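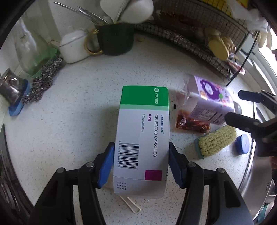

Most advice on collecting demonstrations for a learned policy starts with volume, and I think that's the wrong end to start from. I have heard "just get more episodes" so many times that I now ask people what is in the ones they have. Usually they can't tell me. So these are my steps for a pick-and-place set gathered with hand-held grippers, and they begin with the counter. Ours looks like a kitchen: a scrubbing brush, a round blue lid, a plastic bottle on its side, the rim of a sink. The white Celebrex box between the blue pads is an easy grasp, flat on both sides. Easy grasps are where data sets get fat.

## 1. Write the task in one sentence

"Pick up the box and put it in the tray" is a task. "Tidy the counter" is five tasks and an argument. If two operators read your sentence and do different things, the policy will learn both, badly. Gönül Tekin makes new operators read it out loud before they touch a gripper. I thought this was silly until I watched the Bustport recordings, where half the team was releasing at a different height.

## 2. Leave the clutter, but move it

A bare counter gives you pretty curves and a policy that fails in any real kitchen. Keep the clutter. Then shift it every 20 episodes, including the things you never pick up. I'm doubtful of anyone who says their policy "ignores the background" when the background never changed.

Rotate the target too. A box standing up, lying flat and turned away from you counts as three starts. Log which one you used.

## 3. Go slower than feels natural

People who are good with their hands are often poor demonstrators. They grab, twist and let go in one motion, and the tracking can't keep up. Approach, stop, close, stop, lift. It's dull – do it anyway.

With two grippers, decide which one leads. The idle hand should stay still and clear of the target. Wandering idle hands end up in the training data as if they meant something.

## 4. Keep some failures, and label them

A fumbled grasp followed by a clean recovery is worth having. A fumbled grasp followed by the operator sighing and putting the gripper down is not. Mark the first kind "recovered" and cut the second.

## 5. Throw things out before you train

Our last set at Cloltley had 2,644 episodes. After review we kept 2,548. Lieven Van Beek wanted to keep the lot and let the training sort it out, which I have yet to see training do. The ones we cut were mostly lost tracking and late starts.

Check for these:

- the first second of the recording has no motion in it
- the target is visible before the jaws reach it
- the jaws open fully at the end
- the task sentence matches what was done

## 6. Test on something you held back

Set aside 83 episodes with objects that appear nowhere else in the set, and don't peek. A low error on those still won't prove the arm can do the job. Run it on the real counter, with the clutter moved again, and write down every attempt, including the ones you'd like to call a warm-up.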